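Paiva Radio to Air Five Nights of Live Music from the Timberg Boathouse

2 Jan 2023

Paiva Radio today confirmed that it will broadcast live from the Timberg Boathouse for five consecutive nights in March, the longest outside broadcast in the station's history. Each program will run from 7 p.m. until midnight and will be carried on the station's main FM service and on its online stream.

The series, titled Timberg Nights, will be hosted by Nayara Teixeira, presenter of the station's weekday evening program. Fifteen acts will appear across the five nights, with three live sets each evening and recorded music between them. Opening night will be headlined by the singer and guitarist Edileuza Medeiros, who will perform with a full band for the first time since the release of her second album.

"The Boathouse has a low ceiling, a wooden floor and a very good piano," said Ms. Teixeira. "Listeners at home will hear the room as well as the music, and I am looking forward to spending a week in it."

## Program Highlights

The station has released the following details of the lineup. Further names will be published on the Paiva Radio website as they are confirmed.

- **Opening night:** Edileuza Medeiros and band, with support from the vocal group Sternix.
- **Second night:** An evening of dance music led by DJ Washington Caldeira, who will play a two-hour closing set from 10 p.m.
- **Third night:** Acoustic performances and interviews, including a conversation with songwriter Rosimeire Lopes on her early recordings.
- **Fourth night:** New artists chosen from demos sent in by listeners.
- **Closing night:** A return appearance by Sternix, followed by a final program of requests. 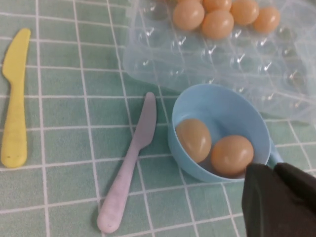
## Tickets and Admission

A limited number of tickets will be available for each night. Tickets are priced at $26 and include admission to all three live sets. Guests must be in their seats by 6:45 p.m., as doors to the main room will be closed while the station is on the air. Latecomers will be admitted during the first recorded segment.

Tickets may be purchased from the Boathouse box office or through the Paiva Radio website. There is a limit of two tickets per person per night. Residents of Timberg may buy in advance of general sale on presentation of proof of address at the box office.
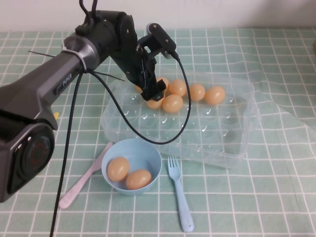 Seating is unreserved, with the exception of accessible places, which should be requested at the time of purchase. The balcony will remain closed to the public throughout the series - it will be used for the presenter's desk and the mixing position.

## Broadcast Arrangements

Sound for the series will be provided by Dralteck, which has worked with the station on its summer concerts. All live sets will be recorded in full, and selected performances will be offered on demand for 26 days after the closing night.

Jailson Camargo, Head of Music at Paiva Radio, said: "We have wanted to take the evening program out of the studio for some time. Our listeners asked for longer live sets and fewer interruptions, and the schedule for Timberg Nights was drawn up with those requests in mind. We are grateful to the Boathouse for giving us the building for the full week."

The regular late-night program will not air during the series and will return in its usual place the following week. Morning and afternoon schedules are not affected.
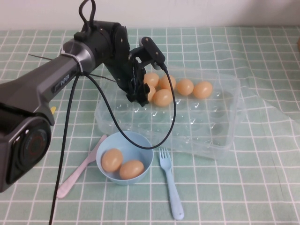

*A PiPER robot arm over a table with a clear plastic egg tray.*

## Demo Submissions

Unsigned artists who wish to be considered for the fourth night may submit up to two original songs through the station's website. Entries must be the artist's own work. Groups should name one member as the point of contact and confirm that all performers are available on the night.

## Media Contact

Requests for interviews, press passes and artist photographs should be addressed to the Press Office, Paiva Radio. Press places are limited, and applications should state which night the reporter wishes to attend.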